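4.2 How households keep and retire their cloths

We had expected the interviews in Gerngate to move quickly past the subject of towels and cleaning cloths, and we had set aside only a few minutes for it at the end of each visit. In practice it was often the part of the conversation that people enjoyed most. Of the 52 households that took part, more than 15 invited us to look through the cupboard or drawer where the cloths were kept, and several brought out pieces that had been in the family for longer than the house had. We are grateful for that generosity, and much of what follows rests on it.

The first thing to say is that the words people use for cloths don't line up well with the words used in shops. A "good towel" in Gerngate is one that may be given to a guest. A "house towel" is for the people who live there, and a "floor towel" has come down one more step and will never go back up. Busisiwe Oosthuizen, who carried out most of the visits in the Naidoo district, noticed early on that the step down was seldom announced. A towel would simply be found under the sink one day, and everyone understood.

Color plays a larger part in this than we had guessed. White and cream cloths were moved down early, usually after a single stain, while strong colors were allowed a much longer life among the good towels. One older couple told us that they had bought nothing but blue since they were married – "it forgives you," the wife explained – and a neighbor on the same street held just as firmly to dark green.

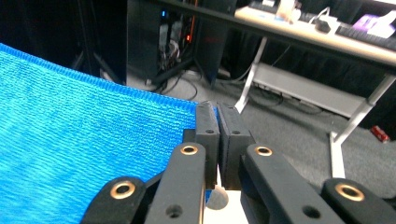
Figure 3. Bright blue cloth with a crinkled, terry-like surface and fine horizontal ridges. The color looks paler where the ridges catch the light.

Texture mattered too, though people found it harder to put into words. Many of them rubbed the cloth between finger and thumb while they talked, and would hand it over so that we could do the same. A surface with some roughness to it was praised for drying the skin properly, and very soft towels were spoken of with a certain suspicion, as something one might meet in a hotel. Edges came up again and again. A cloth with a sound hem was thought worth saving even if the middle had worn thin, and a cloth with a loose hem was on its way to the floor whatever else could be said for it.

We compared these accounts with the 246 diary entries collected in the earlier Emton study (Lammers, this volume, section 3). The two sets agree on the order in which cloths are moved down, and they disagree on how long each stage lasts. Wolfram Lammers has suggested that the Emton diaries, being written week by week, catch short stays that people later forget – a towel that spent two days in the garage and was then quietly brought back. We think this is likely, and we return to it in section 5, where the mending records from Plalimus are also considered.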